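Relatórios de projeto | Robótica e manipulação

Relatório de andamento ao financiador – Projeto Ziter
Período encerrado em janeiro
Elaborado por: Etenesh Hadgu, coordenação técnica
Destinatário: Kedir Adugna, Fundo Nonditz
Data de envio: 17 mar. 2023

1. Objetivo do período

O plano de trabalho previa para este período a validação do método de coleta de demonstrações com garras manuais e uma primeira medida do efeito da câmera de punho sobre o desempenho da política treinada. As duas atividades foram executadas. A segunda ficou com menos repetições que o planejado, pelos motivos indicados na seção 5.

O método dispensa a teleoperação. O operador segura uma garra em cada mão e faz a tarefa diretamente sobre a mesa. A posição de cada garra no espaço é estimada a partir dos marcadores fiduciais e das imagens, e a trajetória resultante é convertida para o referencial do braço robótico em uma etapa posterior, feita no laboratório de Brulstead.

2. Configuração de coleta

Mantivemos as garras da versão anterior, com o cubo de marcadores na parte superior. O cubo permite que pelo menos uma face fique legível para a câmera de cabeça na maior parte das orientações usuais. As tarefas deste período envolvem objetos finos de escritório, que a versão anterior do conjunto de dados quase não cobria. Preferimos mesas encostadas em parede, para que o operador trabalhe com espaço limitado de um dos lados, como ocorrerá com o braço na fase de avaliação. 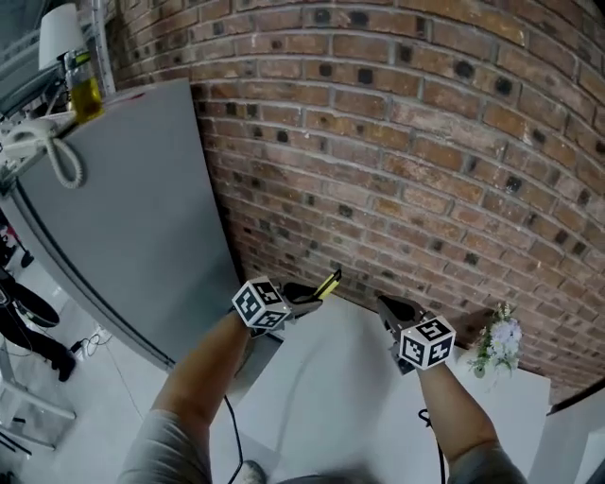
3. Procedimento de gravação

Cada sessão segue o protocolo Worku, descrito no anexo do relatório anterior. As alterações foram poucas:

– a calibração passou a ser feita no início e no fim da sessão, e as duas estimativas são comparadas antes de aceitar o material;
– o operador começa cada episódio com as duas garras abertas e fora da área de trabalho;
– a rotulagem do episódio (sucesso, falha, descarte) é feita pelo próprio operador logo após a execução e revista depois por outra pessoa.

A sincronização entre a câmera de cabeça e as câmeras das garras continua sendo feita por software. O erro residual está dentro do que a conversão de trajetórias tolera, com exceção dos movimentos muito rápidos de aproximação. Nesses trechos, aplicamos uma suavização e marcamos os quadros afetados, para que possam ser excluídos do treinamento caso o efeito se mostre relevante.

Ao final do período, havia 400 episódios gravados, somando todas as tarefas. Depois da revisão, 102 foram separados para o conjunto de avaliação e não entram em nenhum treinamento. A divisão foi feita por sessão, de modo que episódios gravados em sequência não apareçam dos dois lados.

4. Resultados

A comparação principal foi entre políticas treinadas apenas com a vista de cabeça e políticas treinadas com a vista de cabeça e a vista das garras. A diferença a favor da segunda configuração aparece sobretudo na fase final de aproximação, quando a própria mão do operador encobre o objeto na vista de cabeça. Nas fases de deslocamento livre, as duas configurações se comportam de modo semelhante.
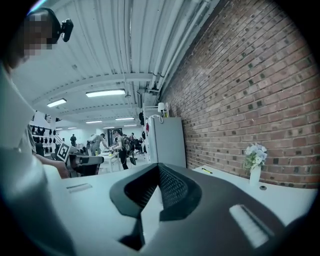 A lente de grande abertura nas garras foi a decisão de projeto que mais pesou no resultado. Com ela, a estimativa de movimento dispõe de referências distantes mesmo quando a garra está muito próxima da mesa. Em uma vista desse tipo, o corpo da garra toma boa parte da porção inferior, mas a caneta amarela sobre a mesa continua disponível para a política, junto com a parede de tijolos e as luminárias do teto, que fornecem bordas e contrastes para o rastreamento. O custo é a distorção acentuada perto das margens, onde linhas retas aparecem curvas. Testamos o treinamento com e sem correção dessa distorção. Sem correção, os resultados foram ligeiramente melhores na preensão, e adotamos essa opção por enquanto.

Observamos também que a política treinada com as duas vistas depende demais do fundo. Quando o trecho correspondente ao ambiente distante foi mascarado, a taxa de sucesso caiu nas avaliações em simulação. Interpretamos isso como falta de variedade de locais no conjunto atual, e o próximo período trata desse ponto.

5. Dificuldades e desvios em relação ao plano

A câmera de cabeça perde os marcadores quando o operador inclina muito as garras para fora. Em tarefas com as duas mãos isso ocorre com mais frequência na mão que apoia o objeto. O rastreamento visual da própria garra cobre a maioria dessas lacunas, mas há episódios em que as duas fontes falham ao mesmo tempo, e eles foram descartados.

Os cabos das garras restringem a rotação do punho. Alguns operadores passaram a executar a tarefa em dois movimentos para evitar a tensão, o que gera trajetórias menos naturais e mais longas. Estamos estudando outra saída para o cabo, mais próxima do antebraço.

A avaliação no braço físico foi reduzida a duas tarefas. A conversão das trajetórias exigiu uma correção no modelo cinemático que atrasou o início dos testes, e preferimos não acumular resultados obtidos com o modelo antigo.

6. Próximas etapas

– Repetir a comparação de vistas no braço físico, com três tarefas.
– Ampliar os locais de coleta, com prioridade para fundos e iluminação diferentes dos atuais.
– Refazer a fixação dos cabos e medir o efeito sobre a duração dos episódios.
– Liberar para o Fundo Nonditz a primeira versão documentada do conjunto de dados, com os quadros suavizados identificados.

7. Recursos

A execução financeira segue o cronograma aprovado. Não há pedido de remanejamento neste relatório. O valor reservado para novas lentes ainda não foi usado – a decisão depende da repetição dos testes de distorção no braço físico.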